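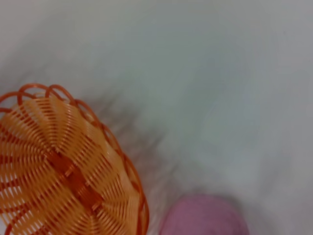 Wrist view, table 4: orange woven basket and a pink object on the pale table surface.

Watham Open Day Recordings

Summary

Tabletop recordings made during the September open day at the Watham robotics lab. Visitors took turns guiding a robot arm through short pick-and-place tasks. The set holds 2,244 episodes from 4 tables. Each episode is one attempt by one visitor, with a limit of 30 seconds.

How the day ran

Doors opened at 10 a.m. Visitors got a short talk, then one practice try that was not saved. After that they could record as many attempts as they liked while the line allowed. Staff reset the objects between attempts. Tables 1 and 2 closed for lunch -- tables 3 and 4 ran straight through, so they have more episodes.

Tasks

Put an object in the basket
Take an object out of the basket
Move the basket to the other side of the table

The task name is stored with each episode. If a visitor changed their mind partway, the name was left as first entered.

Contents

episodes/ one folder per attempt, with wrist video and joint positions
tasks.csv episode number, table, task, result
splits/ train and test lists
sample/ 100 episodes for a quick look

Splits were made by table. Table 3 is the test set.

Known problems

The wrist video has motion blur, and objects are often only partly in view.
Results were marked by hand during the event. Expect some mistakes, mostly on table 1.
Joint positions for the first hour on table 2 were logged at half rate.

Privacy

No names, ages or sound were recorded. Episodes where a visitor's face came into view were removed before release.

Related sets

Flosuvdale uses the same folder layout and can be read with the same loader. Eskola is older and needs the converter in tools/ -- run it once per table. The Cumosmont visit is still being checked and will be added under its own card.

Use

Free for research and teaching. Please name the Watham open day set and the version you used.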